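Notebook, linen folding, December

Continued from the morning page. Room 2, the bed by the white wall. We work with the blue cloth today, the Hosturska set is still in the wash.

Cloth no. 29. I wrote "pillowcase" in the list, please check it against the Lacroix sheet. Smoothing the bed sheet first takes me roughly 30 seconds and I think it is worth it. The cardboard box stays at the wall until we have a shelf.

Blue cloth on the bed, folded and bunched:
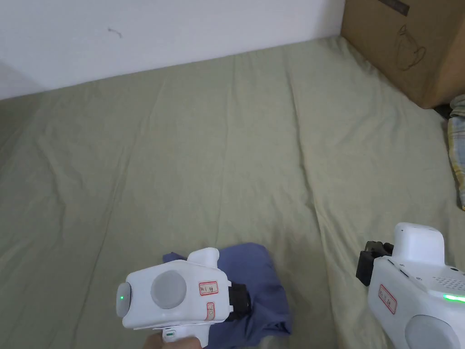
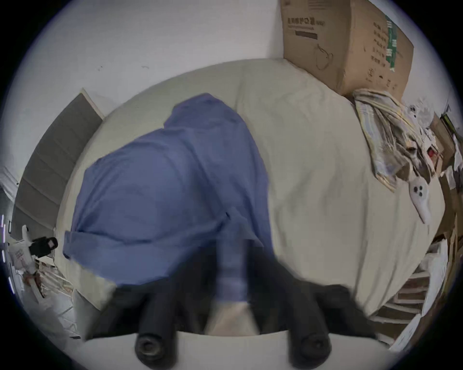 For tomorrow

- wash the checked and striped pieces separately
- ask Tatow for a second bed sheet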